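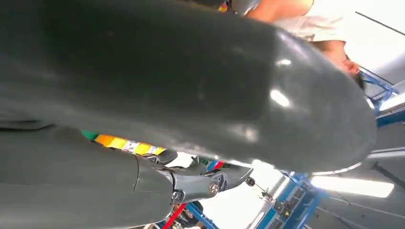 Does a speckled gray finish really hide scratches?

Rosalía Carrasco
I'm looking at a dark charcoal piece with fine specks and a slight gloss, and the seller at Somon swears the specks hide wear. I doubt it. Every light in the room leaves a white glare patch on the rounded end. Wouldn't a scuff show up right there?

Zeeshan Sandhu
Your doubt is fair. Specks break up dust and small nicks on the flat-looking parts, but glare ignores them. Tilt it under a lamp before you pay. I've had a speckled lamp base for 7 years and the curve is where I see every mark -- the rest still looks fine. Skip the $13 polish they'll push at the register. Mine left a haze that took 3 washes to get off.

Khokhar73
gloss is gloss. get matte

Stitgate
Matte shows greasy fingers, so I wouldn't call that a fix. Soft cloth, plain water, and ask if they'll take it back after a month.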